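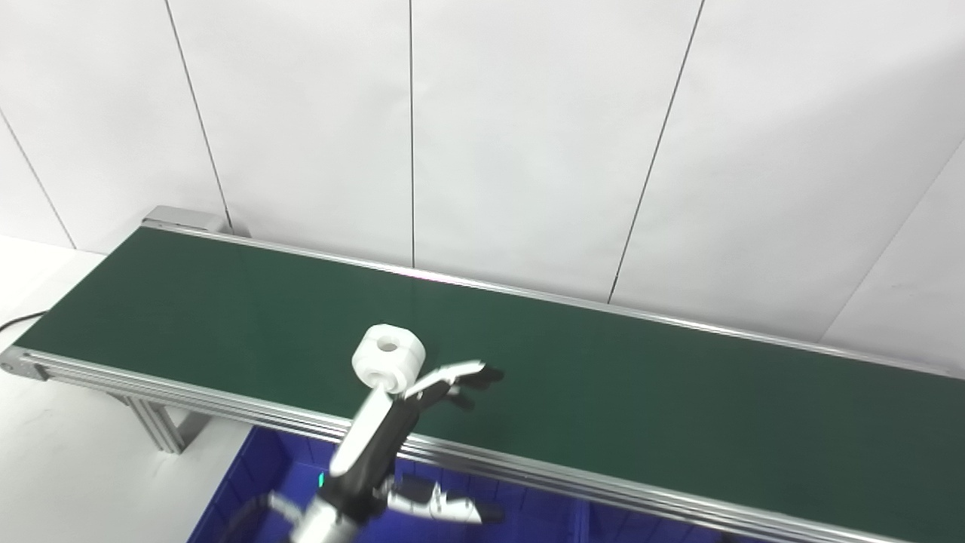 Carleen McPhee

Green Belt Conveyor, Long Model

I sell a lot of packing room gear and this is the piece I get the most email about, so let me tell you what you're getting. It's a long, flat conveyor with a smooth dark green belt, matte finish, set between aluminum side rails. The near rail has grooves running the whole way down it, and yes, it looks nice, but the part I like is how easily it wipes clean after a dusty Sunday of packing (I use a damp rag and dish soap, nothing fancy).

The legs are aluminum too. I keep a blue plastic bin with dividers under the rail and I'd suggest you do the same – it's dead space otherwise, and you'll want somewhere to drop the small parts that come down the line.

We took our first one from Sukura in September and I ran it at the Clanden shop for 8 weeks before I listed it. We put 2,000 parcels over it in that time, mostly small boxes and padded mailers. I had to re-center the belt once, early on, and Ronaldo Prado talked me through it over the phone in seven minutes while I held a wrench in my teeth!

A few things people ask me:

Will it fit against a wall? Sure. Leave yourself room to get a hand in on the far side, though. I pushed mine in too tight and had to drag it back out to fish for a roll of labels.

Does the belt mark up? Mine has some light scuffs by the loading end. Tape residue comes off with a plastic scraper. Please don't use a metal one.

Is it loud? There's a low hum. I can take a phone call standing next to it.

Do you sell the bin? Not right now, sorry. Any divided bin that slides under the rail will do.

Price is 3,000 with the legs. Spare belts come from Grultorum and I try to keep a couple on the shelf. Pickup is easiest at the Dương warehouse, after 8 in the morning, and bring a friend – it's an awkward thing to carry through a door by yourself.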